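The Case Against the Wellness Label on My Hibiscus

For most of my childhood, hibiscus tea was the red stuff in the plastic pitcher. It stained the pitcher, it stained the counter, and it stained my brother's school shirts in a pattern my mother could read like a police report. You drank it cold, with more sugar than you would admit to a dentist. If there was ginger in the house it had ginger in it, and if there was no ginger it was still perfectly good.

I bring this up because last November I paid $8 for a small bottle of it at a shop in Skyrme. The label said "ancient botanical hydration." The ingredients said water, hibiscus, and monk fruit extract. The taste said that someone had described the drink over a bad phone line to a person who disliked sugar.

I have nothing against people discovering things. Somebody had to tell me about buckwheat, and I was grateful. My complaint is with what happens to a food on its way to being discovered. First the sugar goes. Then the ginger goes, or gets promoted to a separate bottle with its own price. Then the drink acquires a job. It can't just be cold and red and taste good after you've walked home in the heat. It has to support something.

Amanuel Ambaye has been selling hibiscus by the pound out of his grocery in Enau since before I could see over the counter. I asked him whether the new interest had been good for business. He thought about it while weighing out somebody's lentils.

"They come in and ask me what it's for," he said. "I tell them it's for drinking."

He sells more of it than he used to, he admits, and at a better price, so he isn't about to organize a protest. But he has noticed that the new customers buy one bag and don't return for a second. They made it the way the internet told them to, unsweetened, steeped for an hour, and taken in the morning like a penance. Of course they didn't come back. I wouldn't either.

The numbers on these recipes are a small comedy of their own. The one I found most often told me to heat the water to 200 degrees and use a scale. It had 1,683 comments, a good many of them from people asking if they could leave out the hibiscus. My mother's recipe is two fistfuls in the big pot, and the fist in question is hers, so I have never once gotten it right. I still prefer my wrong version to the correct one.

I'll concede a few points, because Melaniia Onyshchenko, who edits this column and grew up on her grandmother's beet kvass, has made me. She says every drink that travels gets changed, and that the pitcher I'm so sentimental about was itself an adaptation. Plastic isn't traditional anywhere. The sugar in ours came in a paper sack from the discount store. She also points out that her kvass has now been bottled by an outfit called Stultell, which sells it as a "gut shot," and that she has learned to walk past it without making a sound.

Fine. Things change. But there's a difference between a cook changing a drink because that's what was in the cupboard and a marketing department changing it because pleasure doesn't test well. The first kind of change gives you something somebody wanted to drink. The second gives you Asex, a hibiscus powder in a matte black tub, 698 grams, with a scoop. I have tried Asex. It foams.

What bothers me most is how apologetic it all is. Nobody selling a peach feels obliged to tell me what it will do for my joints. A peach is allowed to be a peach. Food from certain parts of the world, though, seems to need a doctor's note before it can be let into the refrigerator, and once it's in there it has to behave like medicine.

So if you've bought a bag and it's sitting at the back of your cupboard after one grim morning, take it out again. Boil some water, without a thermometer. Put in a fistful, and be generous about what you call a fist. Add sugar while it's hot, then taste it, then add the amount you were embarrassed to add the first time. Ginger if you have it, a squeeze of lime if you like. Leave it in the refrigerator overnight and wear something dark when you pour.

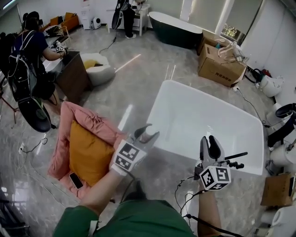
And keep Amanuel's answer handy for when a guest asks what it's for.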